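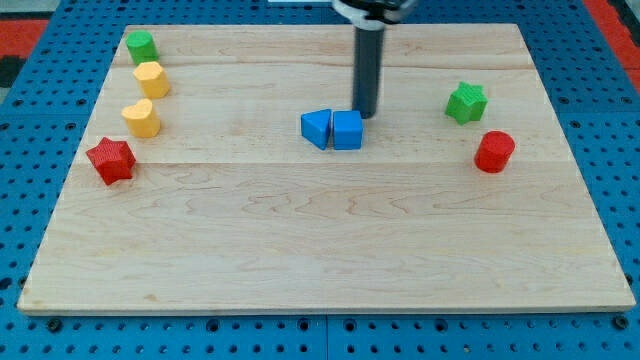 Mélanie Poirier wrote in after the last release to ask why the bread notes listed flour by weight but water by the cup, and she was quite right to. Every row is in grams now, water included!

Flivel Sourdough Notes

Flivel is a plain-text collection of home baking records, kept by people who bake in ordinary kitchens and write down what they did. There are 3,000 loaves in it so far, and I still get a kick out of reading the new ones (the rye bakers are wonderfully fussy).

What's in it
loaves.csv: one row per loaf, with flour, water, salt, starter and oven temperature in Celsius
notes.txt: the baker's own comments, spelling left alone
starters.csv: feeding times and flour used, where the baker kept track

Of the full set, 2,000 rows include a rise time. The rest leave that column blank. Please don't fill the blanks with an average, as a cold kitchen in July in Hobart and a warm one in Halifax are very different places to prove dough.

Known gaps
Spelt is thin on the ground. Crumb scores run from 1 to 7 and are the baker's own opinion, so treat them kindly. Colton Chisholm is checking the older salt figures, some of which look like teaspoons.

Adding your loaves
Copy template.csv, fill in what you know and send it through. Failed loaves are very welcome, and flat ones teach me heaps! Keep each note under 500 words.

Last updated July 12, 2026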